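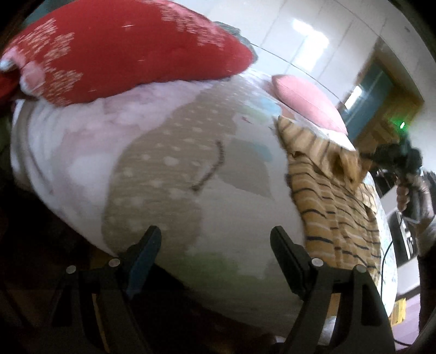
**手持二指夹爪要夹抱枕、毛绒玩具这类软物,最大开口应该按什么尺寸来定?**

按物体被压缩之后的抓取厚度来定,再给两侧指片留出插入余量。软物极少需要整体夹住,大多数时候夹的是一个角、一条边,或者压出来的一道褶。开口做得太大,导轨变长,指片悬臂力矩跟着上去,末端反而发软。

---

**版块:自制机械 / 末端执行器**
**主题:手持夹爪与臂端夹爪同构,软物数据回放时指尖力对不上**

---

**榫卯与轴承**(楼主)
2025年8月12日,星期二

上面那条问答是我从旧帖里整理过来的,放在开头,省得后面重复讨论开口。这个帖子只谈力和刚度。

现状如下。

- 手持端:扳机拉线驱动,左右指片对称平移,黑色平板指片,根部用螺钉固定在支架上。
- 臂端:同一套指片和支架,拉线换成 Mullema 的总线舵机,齿轮齿条传动。
- 导轨:两端都用 Sallberg 的微型直线导轨,同型号同预压。
- 相机:装在手持端,广角镜头,30 fps。
- 开口测量:磁编码器读齿条位置,两端同一套标定流程。
- 录制和回放:Takent 的控制板,时间戳由控制板统一打。

目前录了 597 段软物抓取,在自己家和 Hirano 共享工坊各录了一部分。硬物(盒子、杯子)回放基本能复现。软物回放时,开口曲线跟得很紧,但物体会从指尖滑出去,多发生在提起阶段。

我怀疑是指片变形。手持时扳机是人在拉,拉到夹住为止,指片弯了人会继续加力。编码器读的是齿条位置,读不到指尖的实际间距。臂端舵机走到同样的齿条位置就停,如果舵机限流偏低,指尖力不够。

舵机限流目前设在 700 mA。想听听各位的意见:先改指片,还是先改控制。

---

**低速档**

先改控制。

你描述的问题是位置回放在柔顺接触下的通病。齿条位置相同,指尖力不一定相同,因为物体每次的姿态、填充物分布都不一样。同一个抱枕拍两下再夹,反力曲线就变了。指片换成钢的也解决不了这个。

做法也简单:接触以后切到力控或者电流控。判断接触用电流斜率,别用绝对值,导轨摩擦会把绝对值带偏。

---

**R_Szewczyk**

我不同意楼上的顺序。

我是 Roman Szewczyk,在 Hirano 工坊负责维护几台三轴铣床,楼主的指片有一批是在我这边铣的。材料和厚度我清楚。那批板材沿长度方向的弯曲刚度还可以,问题在根部。支架是打印件,螺钉直接旋进塑料,没有热熔螺母。反复加载以后根部会有微小转角,放大到指尖就很可观。

力控的前提是传动链刚度大致恒定。根部松动带来迟滞,加载和卸载走两条曲线,你用电流估力,估出来的值会随加载历史漂。先把机械迟滞压下去,再谈控制。

测试方法:

1. 指片根部支架夹在台钳上,百分表顶指尖外侧。
2. 挂砝码,逐级加载再逐级卸载,记录每级读数。
3. 画加载—卸载曲线,看环的面积和回零误差。
4. 松开螺钉,重新按统一扭矩拧紧,再做一遍。

第四步之后回零误差明显变小的话,问题就在连接处。

---

**低速档**

迟滞存在我承认,但是量级要先测。软物接触力本来就小,根部转角在这个力下能贡献多少?楼主的硬物回放没问题,硬物的夹持力通常更大,如果根部是主要矛盾,硬物应该先出问题。

---

**R_Szewczyk**

硬物有自限位。指片碰到盒子就停,位置误差全部转成力,舵机会顶到限流,所以力总是够的。软物刚度低,同样的位置误差只换来很小的力变化,力就停在不够的地方。两种情况对根部转角的敏感度不一样,不能拿硬物的结果反推。

---

**低速档**

这条我接受。不过按你的逻辑,只要给软物多一点过行程,误差就被吃掉了,同样不用动机械。

---

**榫卯与轴承**(楼主)

过行程试过。在回放开口上统一减一个常数,滑脱减少,但新问题是厚的部位压得过深,指片把填充物往前挤,物体会自己从指间退出去,像捏肥皂。表面光滑的印花抱枕最明显,针织面的好一些。

支架确实没有热熔螺母,当时图快。今晚做 Roman 说的挂砝码测试。

---

**杂散电感**

插一句测量上的问题。700 mA 是舵机固件里的限流值,还是你在电源侧测的?

总线舵机的限流一般限的是相电流或者固件估算的电机电流,和供电电流不是一回事。低速堵转的时候供电电流可以远小于绕组电流。你如果在电源侧看曲线判断力,结论会有偏差。

另外请确认舵机的温度保护。长时间堵转后有的固件会悄悄降额,限流值寄存器不变,实际输出已经掉了。提起阶段正好在夹紧保持之后,时序上对得上。

---

**榫卯与轴承**(楼主)

700 mA 是写进固件寄存器的值。电源侧没有单独测。降额没考虑过,等会儿把温度寄存器一起记下来。

---

**纸上公差**

我做过类似的手持端,提两点。

第一,镜头。广角镜头装在夹爪后方,边缘暗角和畸变都大,靠图像估指尖间距时,别用通用的针孔模型。用鱼眼模型标定,标定板要覆盖到画面下半部分指片活动的区域。很多人标定板只在中间晃,指尖区域外推,误差自然大。

第二,既然编码器读不到指尖变形,图像能读到。指片尖端贴小标记,或者直接拟合指片内侧边缘,和编码器推算的位置做差,差值就是变形量。手持端已有的录像都能离线补算,不用重录。算出变形再乘指片刚度,就得到每一帧的近似夹持力,回放的时候拿这个当力目标。

---

**低速档**

第二条正合我意。有了力目标,控制端才有东西可跟。

但别忘了左右两边要分开算。软物接触经常不对称,一侧指片已经压上去了,另一侧还挨在鼓起来的部位旁边没吃上力。对称传动下,编码器只给一个总开口,完全看不出这个差别。单侧受力时人手会自然让一下,整个夹爪往一侧偏移,臂端如果姿态刚度高,就不会让。

---

**纸上公差**

对,单侧接触时段应当单独标出来,不要混进夹持力统计。我的处理是看两侧变形量的比值,超出阈值就归为"推",两侧接近才归为"夹"。阈值要按自己的指片调。

---

**R_Szewczyk**

用变形推力的前提仍然是刚度可重复。根部有迟滞,变形—力的对应关系就不唯一。所以还是回到挂砝码测试。

---

**榫卯与轴承**(楼主)

测试做完了。

手持端的旧支架,加载和卸载曲线之间有明显的环,卸到零之后指尖没有回到原位。重新拧紧以后,第一轮回零误差变小,再加载几轮又回来了。把指片单独夹在台钳上、绕开支架再测,加载和卸载基本重合。

结论:指片没有问题,迟滞在塑料螺纹和支架本体。Roman 判断正确。

舵机温度寄存器也记了。保持夹紧期间温度持续上升,但没有到降额门限,电流读数稳定。杂散电感说的情况在我的工况里暂时没有出现。

---

**杂散电感**

建议在连续录放的条件下再看一次。单次夹持升温不够,连续跑几十次结果可能不一样。

---

**榫卯与轴承**(楼主)

收到,排进耐久测试里。

支架改动方案,请大家挑毛病:

- 螺钉孔改为热熔铜螺母,孔壁加厚。
- 支架与指片贴合面加一道止口,弯矩由止口承担,螺钉只负责压紧。
- 打印方向转过来,让层线与主要拉应力平行。
- 每个指片仍用原来的螺钉数量和孔距,旧指片可以直接装。
- 垫圈换成平垫,弹垫取消。

手持端和臂端同时换,保证两端同构。

---

**R_Szewczyk**

止口配合给过渡偏紧,装的时候轻敲进去。打印件的尺寸离散大,最好留余量,装配前铰一刀或者刮一下。

铜螺母从受力的反面埋进去,螺钉拉紧时螺母顶在料上。从正面埋,受拉时是往外拔的,迟早松。

弹垫取消同意。拧紧后点低强度螺纹胶,注意有些螺纹胶会让打印材料开裂,先在废件上试。

---

**三班倒**

问个外行点的问题。为什么不直接在指尖贴薄膜压力传感器?便宜,也不用推来推去。

---

**低速档**

可以贴,但薄膜传感器测软物的问题是接触面积不定。同样的总力,接触面大的时候分到感应区的少,读数偏低。迟滞和漂移也不小。当接触开关用没问题,当力计用要慎重。

---

**纸上公差**

补充一点,贴了传感器会改变指面摩擦系数,还要走线。手持端多一根线,挂到手边的线缆或者衣袖上,一整段录像就废了。真要贴,两端都贴,表面再覆同样的硅胶皮。

---

**三班倒**

明白了。那指面现在有防滑层吗?

---

**榫卯与轴承**(楼主)

没有,光面。之前试过贴硅胶皮,针织面的物体会挂在上面放不下来,张开以后跟着一侧指片走。手持时人抖一下就掉了,臂端不会抖。所以撤了。

---

**低速档**

这个可以在控制里加一个小幅开合动作解决,放置时执行。不过这样一来回放就不是纯回放了,看你能不能接受。

---

**榫卯与轴承**(楼主)

目前不接受。先把纯回放的误差来源分干净,附加动作以后再说。

---

**榫卯与轴承**(楼主)

更新。新支架装好,两端都换了。

挂砝码:加载和卸载曲线的环收窄到百分表分辨不清的程度,卸载后回零。

耐久:臂端夹爪空夹泡棉块,2000 次循环,之后重测,曲线没有可见变化。螺钉划线位置没动。期间舵机温度升到平台后不再上升,没有触发降额。杂散电感提的连续工况就算覆盖了。

回放:在工坊用同一批软物重新录、重新放。滑脱减少,但没有消失。剩下的集中在厚抱枕从下方托夹的动作,就是指片朝上伸到物体下缘、夹住底部的那种。

旧录像的离线补算还没做。旧支架有迟滞,那批变形数据我打算只用来判断接触起止,不换算成力。

---

**R_Szewczyk**

不换算成力是对的。旧支架别扔,单独留着,以后想估旧数据的误差带还用得上。

下方托夹那个动作,重力方向和夹持方向的关系变了,物体自重会把下缘往外撑。建议单独分一类。

---

**低速档**

剩下这部分就是我最开始说的控制问题。机械改完,误差源少了一个,现在上电流控正合适。楼主把接触检测的原始电流曲线发出来,我帮你看斜率阈值。

---

**R_Szewczyk**

现在上,我没有意见。顺序上我仍然认为机械在前。

---

**榫卯与轴承**(楼主)

曲线从 Takent 的控制板导出来要转格式,转完发在本帖。导出的时间戳和相机帧之间还有一个固定偏移,我先用快速开合动作对齐,对好再传,免得大家看错位的数据。

---

**纸上公差**

对齐的时候多做几组,不要只用开头那一次。30 fps 下单次对齐的不确定度接近一帧,录得久了还要看有没有时钟漂移,开头结尾各做一组快速开合就够用。

---

**榫卯与轴承**(楼主)

好,开头结尾都加。支架的新图纸放在工坊共享盘,文件夹名是"夹爪_支架_止口版"。打印方向写在图纸右下角,别转。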